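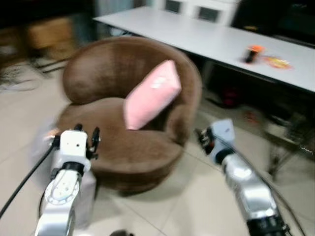

Print this page | E-mail this page

Natero Reading Rooms: Progress Report to the Kosetton Fund

Submitted 24/07/2026 by Tiburcio Sandoval, program manager

This report covers the first half of the grant period. It follows the headings in your reporting template, except that staffing and training are combined. The financial statement was sent separately.

Summary

The grant pays for evening reading support for adults who left school early or who are learning to read in English. We planned to open sites in Natero and Nugroho and to have 200 adults enrolled by the end of the grant. Both sites are open. Natero is running as planned. Nugroho opened later than we told you it would, and enrollment there is behind. We still expect to meet the full target, but most of the growth will have to come from Nugroho in the fall.

Natero site

Sessions run in the evening and last 90 minutes. Each learner works with the same tutor every time unless the tutor is out. We started with groups of six and found that the slower readers stopped speaking up after the first couple of weeks, so we cut the groups to three. This costs more in tutor hours. Attendance has been steadier under the new arrangement and we would like to keep it.

The lease on the front room was renewed without a rent increase. The lighting over the back tables was poor and the landlord replaced it in the spring. We moved the check-in desk away from the door after several learners told us they did not like giving their names where people on the street could hear.

Nugroho site

The opening slipped by two months. The building needed a new accessible entrance before the county would sign off, and the first contractor withdrew. The second finished the job for the price originally quoted, so there was no effect on the grant budget.

Referrals in Nugroho have come mostly from the clinic and the adult school. We had counted on the bus depot as a third source, but shift changes there make our evening hours hard for drivers. A late-morning session would suit them better. We plan to try one in October and will need one extra tutor to do it.

Staffing and training

We now have 16 paid part-time tutors across both sites. Two left during the period, one for a full-time job and one who moved away. Both positions were filled within a month.

All tutors completed the 12-hour introductory course. The section on spelling patterns got the best response. The section on record keeping did not go over well — it was too long and used forms we have since dropped. It has been rewritten and is now a single page with a short practice exercise.

Materials

We bought the Fatunine graded readers for both sites. Learners at the middle levels like them and borrow them to take home. The lowest level is too childish for adults, and several people said so plainly. Our tutors have been writing their own short texts for that level, on things like rent notices, pharmacy labels and school letters. These are used every week and cost us only the printing.

We have underspent on materials as a result. We ask to move the unspent amount to tutor hours for the morning session in Nugroho. A one-page request is attached to the financial statement.

Learner progress

Every learner is assessed on joining and again after ten weeks. Most of those who have had a second assessment moved up at least one level. Those who did not had usually missed several sessions in a row, most often for work. We now phone anyone who misses two sessions, and some have come back after the call.

The assessment itself needs attention. It measures reading aloud well and writing badly. A learner who can now fill out a job application by herself shows no gain on it. We are looking at adding a short writing task before the next round.

Next period

Start the morning session in Nugroho. Add the writing task. Collect the tutor-written texts into one binder per site, with the reading level marked on each. Hold a joint tutor meeting, which we put off this spring because of the delay at Nugroho.

We would welcome a visit from Fund staff once the morning session is under way. Evenings at Natero are also open to visitors with a few days' notice — learners prefer to be told ahead of time.

Filed under: Grants & Reporting, Adult Literacy

Get our newsletter four times a year. Enter your e-mail address to sign up. You can unsubscribe at any time.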